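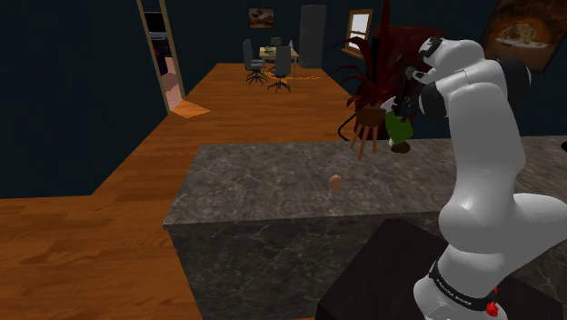
Figure 1. The simulated kitchen with the arm over the far side of the island and the egg on the countertop.

Teaching a Robot Arm Kitchen Chores by Remote Control
Student project report, Moltley lab course
10 Nov 2023

What I was trying to do

My project was called Tondska, a name I picked in the first week and then got stuck with because all the folders had it. The idea was to show a robot arm how to move small things on a kitchen counter by driving it myself, recording everything, and then training a model to copy me. All of it happened in simulation. I never touched a physical arm, which my wallet is very happy about, because I crashed this one into the marble more times than I want to admit!

I went in thinking the training part would eat most of my semester. Nope. The showing part did. So this report is mostly about demonstrations: how I recorded them, what was wrong with the first batch, and what I'd change if I got another semester (please).

The setup

The arm is the Franka model, seven joints and a two-finger gripper, standing at the corner of a big kitchen island. I got the apartment as a ready-made set of rooms from a shared course library called Dundbridge and left nearly all of it alone. There's a wood floor running back to a dining table, a painting on the wall, a plant with long dark red leaves on a little round stool. None of that matters to the task, but I wanted my camera views to have some ordinary clutter in the background, and I liked working in there more than in the plain gray test room everyone starts with.

The plant did end up mattering a little. From the viewpoint in Figure 1 some of the leaves cross in front of the gripper, and the gripper is dark, and the walls are very dark too. You try judging how open two dark fingers are against all that. I'll come back to this.

How I drove it

I had two ways of controlling the arm. The first was the keyboard, with keys for forward, back, left, right, up, down and the three rotations, plus the space bar for the gripper. The second was a handheld VR controller, where the gripper follows your hand as long as you hold down the trigger.

I started on keyboard since it needed zero installation. Keyboard driving feels a lot like parking a car by mail. You can only really think about one direction at a time, so every path comes out as a staircase: over, stop, down, stop, turn, stop. It works fine! You can pick things up that way all day. But then you look at the recording and it's half pauses, and the pauses are what the model sees too.

The controller was much better once I'd turned the motion scale down. At full scale, my hand moved an inch and the arm moved an inch, and every tiny wobble of mine went straight into the fingers. I set it to half (so 50 percent) and my grasps got a lot calmer. The downside is that you run out of arm, your own arm I mean, when the target is far away. You have to let go of the trigger, pull your hand back, press again and continue. I called this rowing. By the end of September I was rowing in my sleep.

The tasks

There were two tasks. In the first, the arm picks up an object near one side of the island and carries it to the other. In the second, it picks up the egg, lifts it and puts it down again at a new spot without dropping it.

The egg starts out standing upright, which looks strange, I know. I left it that way on purpose for the starting state, because it gave me one clean approach direction, straight down with a finger on either side. Once an egg is lying down it can point any which way, and I wanted to keep that problem for later. (Later didn't come. See the end.)

The egg in my simulation doesn't break. It's a rigid body with a bit of friction, so squeezing too hard costs you nothing, and I noticed after a while that I'd gotten lazy and was just slamming the gripper shut each time. If someone wanted to move this to a real kitchen they would need to redo those demos with a force limit, and probably buy extra eggs.

Recording

Every episode stored the joint positions, the gripper opening, the commands I sent, and pictures from two virtual cameras, one fixed and one on the wrist. An episode started when I pressed a button and ended when I pressed it again. If I messed up, I had a third button to throw the whole thing away.

That discard button deserves its own paragraph. In my first week I used it constantly. Any slightly ugly grasp, gone. I wanted a beautiful dataset! What I got was a dataset in which the arm always arrived perfectly lined up, so when the trained model drifted even a little to one side, it had never seen what to do next. It would close the fingers on air beside the egg, lift the air very smoothly, and carry the air over to the goal. I laughed pretty hard the first time and a lot less by the tenth.

After that I kept the wobbly ones. If I came in crooked and fixed it, the fix stayed in. I even started some episodes with the arm in a bad spot on purpose, a bit too low or turned the wrong way, and recorded myself getting out of it. Only the complete failures went in the trash.

I finished with 233 usable episodes across both tasks. I'd hoped for more, but my patience has a limit and so does my wrist.

Training

The learning part is plain behavior cloning. The model gets the two camera pictures and the current joint positions, and it predicts the next little chunk of motion. I used the course's starter network and changed very little: the chunk length, the learning rate, and how much I shifted the image colors during training. Training ran overnight on the lab machine, and I kept 4 versions of the model along the way so I could go back when a change made things worse. Which happened. I once trained a whole night with the wrist camera pictures upside down compared to the test code. If your arm confidently reaches for the ceiling, check that first.

What worked and what didn't

I'm going to describe this in words and leave the score sheet to the appendix in the course folder, partly because my test positions weren't spread out very evenly and I don't want a percentage to look more official than it is.

The carry task went well. With the keyboard demos alone the arm copied my stop-and-go habit so faithfully that it would sometimes stop in the middle and just stay there forever. I fixed this by cutting out the stretches where no command was being sent. With the controller demos it moved in a nice curve, and it mostly put things down where I wanted them.

The egg was harder. Lining up over it was fine once I'd added the recovery episodes. The trouble was the moment of letting go. When I drove it myself I'd lower the egg until it touched, wait a beat, and open. The model couldn't tell from the pictures whether it was touching yet, and if it opened a little early the egg dropped, tipped and rolled. I'm fairly sure a contact signal would have helped here, and the simulator could have given me one for free. I only thought of that in the last week.

Back to the plant. My fixed camera was at first in nearly the same place as the view in Figure 1. When I drove from that view I kept misjudging the gripper near the far side of the island, and the model was bad in that same area, which made sense: my demos there were full of hesitating and poking around. I moved the fixed camera to the other side, rerecorded the far-side episodes, and both of us got better. I think the general point is that if I can't see well enough to drive, I shouldn't expect the model to learn much from that same picture.

Things I'd do differently

Use the controller from day one. Every keyboard episode I recorded for the egg task ended up being thrown out.

Take breaks. I can tell from the recordings which ones I made at the end of a long session, because the paths get shorter and rougher and I start cutting corners near the island edge.

Write down the settings for each batch. I had a stretch of episodes where I couldn't remember whether the motion scale was full or half, and had to work it out by comparing hand motion to arm motion in the logs. That was an entire afternoon.

Still open

The lying-down egg is the obvious one, and I have the starting positions for it saved in the Tondska folder. I'd also like to see another student's demos mixed in with mine, to find out whether the model gets confused by two driving styles or gets sturdier from it. Everything runs from the launch script in the folder, and the readme lists which camera file goes with which batch. Please use the second camera file. The first one is the plant one.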